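4. Setting up the Puklow work table

Read 4.1 before you open the second box. Two people for the flip, one is fine for the rest.

4.1 Before you start

You need a No. 2 screwdriver, the hex key from the parts bag, a level and a soft blanket. Box 1 has the top. Box 2 has legs, rails, feet and the parts bag. If the bag is missing check under the cardboard insert, it slides down there.

Floor space: leave 61 inches clear on the long side or you won't be able to turn it over.

CAUTION: Don't stand the top on its corner. Corners chip and we don't replace chipped ones.

4.2 Legs and rails

1. Blanket on floor. Top goes on it white side down.
2. Match the legs to the letters on the underside. A and B are the back.
3. Start all the leg bolts by hand. Don't tighten yet.
4. Fit the long rail between A and B, then the short rails.
5. Now tighten – rails first, legs after. Go crosswise.
6. Screw the feet all the way in.

NOTE: If a rail won't reach, loosen both legs on that side and push. It will go. Don't drill a new hole.

4.3 Turning it over

1. One person at each short end. Lift by the rails, not by the edge of the top.
2. Roll it onto the long side, stop, change your grip.
3. Set all four legs down together. Don't let it drop onto two.

4.4 Height and level

Lowest setting is 69 cm, good for sitting. For standing see the chart on the bag. Each leg has its own pin, so set all four to the same hole and then check agian.

1. Put the level along the front edge. Turn the feet until it reads true.
2. Repeat front to back.
3. Lean on each corner. If it rocks, back out that foot a half turn.

Carpet: check again after a week. It settles.

4.5 The work surface

Peel the film off the top once the table is where it's going to stay. Start at a corner and pull low and slow. If the film tears, use a fingernail or a plastic card – no blades. 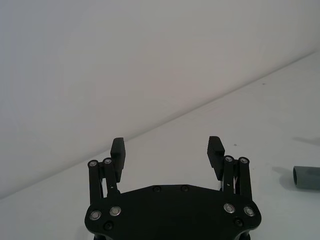
Fig. 7. Plain white work surface.

Wipe down with warm water and a drop of dish soap, then dry with a clean cloth. White shows everything, so do this before you put any work on it. Pencil comes off with a damp sponge. Ink needs rubbing alcohol on a cloth, small area first.

CAUTION: No scouring pads, no bleach, no acetone. Dull patches from these can't be polished out.

CAUTION: Hot tools go on a stand or a mat. Same for soldering irons and glue guns.

Load limit is 45 kg spread over the top. Less if its all in one spot. Don't sit on it.

Clamps: pad both jaws. Keep them 42 mm in from any corner.

4.6 After the first week

1. Retighten all leg bolts.
2. Check the level.
3. Wipe under the edge where dust collects.

Touch-up pens for the white top are sold separately, ask for the Bavisau white and not the ivory. They look the same in the tube.

Missing parts or a wobble you can't fix: write to Wumbei parts desk, attention Delali Ankrah, with the number from the sticker under the top. Desk is closed Saturday.

Go on to section 5 for the drawer kit. Skip it if you bought the table only.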